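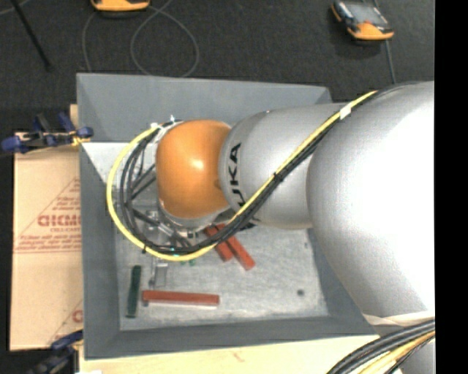

Ebbe Grønli objected to the first version of this review, writing that it had treated the Cudavon storage bin as a piece of furniture when most buyers would put it in a garage, load it with tools or seed potatoes, and forget about it until July. The objection was fair. The bin has therefore been assessed a second time, with more attention to weight, lids and damp, and less to its looks in a hallway.

Cudavon is the larger of two storage bins sold by Sæther. The smaller, Cotulum, shares its lid and hinges and was reviewed separately. Both are delivered flat. Assembly of the Cudavon took one member of staff nearly 9 minutes with the supplied key, and the printed sheet was clear except at the fourth step, where the left and right hinge plates are drawn as if they were the same part. They are not interchangeable. A buyer who fits them the wrong way round will find that the lid stands open by the width of a pencil.

The bin was kept in an unheated outbuilding at Holtthorpe through one winter. It held garden netting, a folded tarpaulin and three sacks of potting soil. The floor panel bent slightly under the sacks and recovered when they were taken out. The side panels stayed square. Some moisture gathered under the lid on cold mornings, and the two vents at the back are too small to clear it. Paper seed packets should be stored elsewhere or placed in a tin.

The lid is the best part of the design. It stays up at any angle, closes without a bang and can be lifted with one hand. The handles are less successful. They are shallow, and a person wearing work gloves cannot get four fingers into them. Moving the bin when full is a task for two people – the instructions say as much, in small type on the last page.

At a price of 3,255 kroner, the Cudavon is not cheap. The Cotulum costs 999 and will satisfy most households with a modest amount to store. The larger bin is worth the difference where long items, such as rakes with detachable heads, must lie flat.

Replacement hinges may be ordered singly. Replacement floor panels may not, and Sæther has given no date for a change in that policy.

Rating: 3 out of 5. Review revised Feb 23, 2023.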